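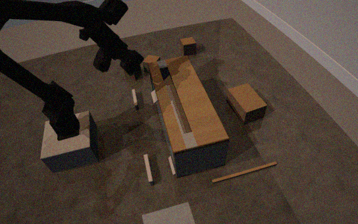
Gallov has published version 2 of the Nepia Practice Guide, a set of rules for how tests of robot arms in simulation are set up, recorded and reported. The guide is written for integrators, equipment buyers and training providers who are asked to rely on simulated results before any hardware is on the floor. It applies to small jobs as well as large ones. A simulated layout with one arm on a pedestal, a long box with a channel in its top and a few wooden blocks on the floor has to be recorded with the same care as a full production cell, down to the position of each loose piece at the start of a run. The new version was released in Geelong on February 24, 2025 and replaces the first version in full.

The guide has 107 clauses grouped into 7 parts. The parts cover scene records, starting conditions, object properties, lighting and camera views, gripper contact, counting of results, and the handover from simulation to a physical cell. Each clause is marked either "must" or "should". A test report can claim to follow the guide only if every "must" clause has been met, or if the exceptions are listed on the first page of the report.

"The most common complaint we hear from buyers is that they were given a success rate and could not find out what it was a rate of," said Ruby-Lee Tapsell, who led the drafting at Gallov. "Sometimes runs had been left out. Sometimes the objects started in the same place every time and the report didn't mention it. The guide asks people to write those things down in a set place."

What has changed

The section on scene records has been rewritten. Under the first version, a written list of objects was enough. Testers must now store the full scene file, the version number of the simulator and the settings used for friction, mass and time step. If a part has been simplified, for example where a chamfered edge has been modelled as a square one, the report must say so.

Starting conditions are now dealt with separately. The guide requires the position and angle of every movable object to be saved at the start of each run. Where positions are varied between runs, the range must be stated in millimetres and degrees, along with the method used to pick them. Runs that start with objects overlapping, or with the arm already touching something, must be kept in the record and labelled.

A new part deals with camera views. It was added after readers of the first version pointed out that a wide view and a close view of the same job can lead people to different judgements about whether a part is seated or a grip is sound. Reports that include still images must now supply at least one view showing the arm and its surroundings and one showing the gripper fingers and the pieces nearest to them. Brightness must not be adjusted after the run. If the rendering is dark or grainy, it is to be left that way and the lighting settings given.

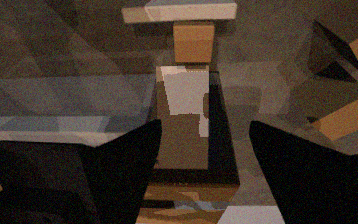
Simulated workspace from close range, with the two gripper fingers either side of a narrow stack of blocks and box-like pieces.

The rules for counting results are stricter than before. The tester must set down what counts as a completed task before the first run. Once testing has started, the definition can't be altered without starting the count again. A run that ends early because of a software fault is to be reported as a fault, on its own line, and can't be dropped from the total. Images may be used to illustrate a report, but a still image on its own is not accepted as evidence that a task was completed.

On gripper contact, the guide now asks for the closing force, the finger geometry and the contact model. Where the simulated fingers differ from those to be fitted to the physical arm, both must be described.

Trial of the guide

Zenik, which designs assembly cells for furniture and joinery manufacturers, used a draft of the new version from September. Its staff prepared 101 test reports under the draft rules and sent comments on the wording back to Gallov.

Tayla Tipoki, simulation manager at Zenik, said the extra recording took some getting used to.

"The first reports were slow. We had to go back through our templates and add fields we'd never kept, like the seed for the object positions," Ms Tipoki said. "After that it was mostly automatic. The part we argued over was faults. Our people felt a software crash had nothing to do with how the robot performed. We still ended up agreeing that the customer should see the number."

Several clauses were changed in response to the Zenik comments. The requirement to keep video of every run was reduced to a "should", as long as the scene can be replayed from stored data. A clause on naming objects was also made simpler, so that plain labels such as "long box" or "small block" are acceptable if they match the scene file.

What the guide does not cover

The guide does not replace a risk assessment, and a simulated test that follows it says nothing about whether a physical cell is safe for people to work beside. Guarding, emergency stops and safe speeds remain the responsibility of the cell's designer and operator under the workplace laws that apply to them. The final part of the guide lists the information that should be passed to the person doing the risk assessment, including any run in which the arm touched an object it was not meant to touch.

It also does not set a pass mark. Buyers and suppliers are expected to agree on one between themselves and record it in the contract.

Availability

The Nepia Practice Guide, version 2, is available free of charge from Gallov in print and electronic form. A blank report template and a checklist of the "must" clauses are included. The template can also be filled in through Jumulix, Gallov's record-keeping program, which checks for missing fields before a report is saved. Use of Jumulix is optional.

Reports already under way may be finished under the first version, provided the version is named on the cover. Comments on the new version can be sent to the drafting team through the Gallov office in Geelong.

Media contact: Ruby-Lee Tapsell, Gallov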